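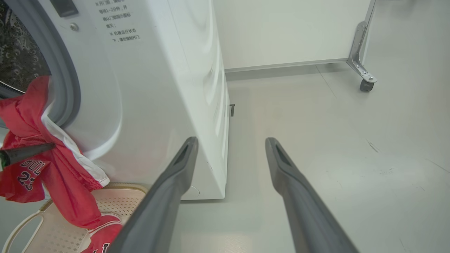 24 Nov 2021
Laundry notes, Brullstead workshop
Reading time: 2 minutes

Reds again. Somebody upstairs has decided that all the red sportswear should be washed together at 30 degrees, inside out, and that this will stop the white piping from turning pink. I have my doubts. The Golen sheet says the same thing and gives no source for it. I'd like to see one shirt washed the wrong way next to one washed the right way before I believe any of it.

Today's load was the jerseys, the number 23 one included. The printed numbers are what I care about. Dye is a nuisance but cracked lettering is the end of a shirt, and I suspect the spin does more harm than the temperature. The sheet wants 400 for the spin. Fine for the print, maybe, but then everything takes an age on the rack and we are back to the smell we had in January.

Basket: the beige plastic one goes right up against the front of the machine, under the door. Long shirts hang out over the seal when you pull them and the hem ends up on the floor if the basket is a step away. I still prefer taking pieces out one by one. The Disosbridge people empty the drum in a single armful and claim it saves time. Then they go back for the sock.

Door: the text on the front says to wait one to two minutes, check that the lock light is off, and leave the door alone while the machine is running. I used to think the wait was padding. Timed it on a few loads last month and stopped arguing. Pulling at it early gains nothing and that hook is a small piece of metal to be hanging your weight on.

Glass: the gray ring on the inside of the door is a bit dusty and has a speckled look that I can't decide about. Could be detergent, could be the plastic. Wipe it with a damp cloth and look again after 14 loads. I won't be buying the Luangrath door cleaner on the strength of its label.
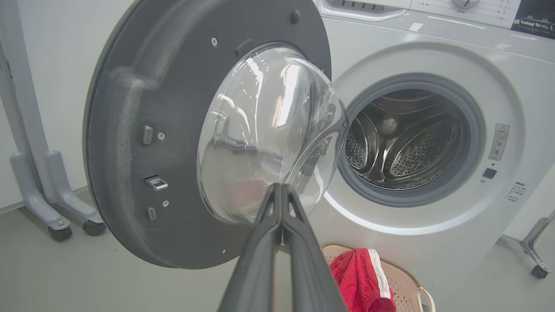 Inner side of the door, with the latch hook and the gray ring around the glass.

Still open:
— spin speed against print wear, needs two matching shirts and some patience
— whether the fold of the seal holds lint, or whether I only read that it does
— vinegar. Everyone swears by it. No one has shown me a before and after.

Door stays open between loads until I hear a good argument against it.

Comments (3)

pegrail: We quit sorting reds years ago and nothing happened. Cheap new shirts are the exception, those bleed on anything.

lintfilter: Check the seal with a white cloth, bottom part first. You'll have your answer in one wipe.

oldspinner: 400 is too low for that fabric, it holds more water than you'd think. Try the next step up and turn the shirts inside out.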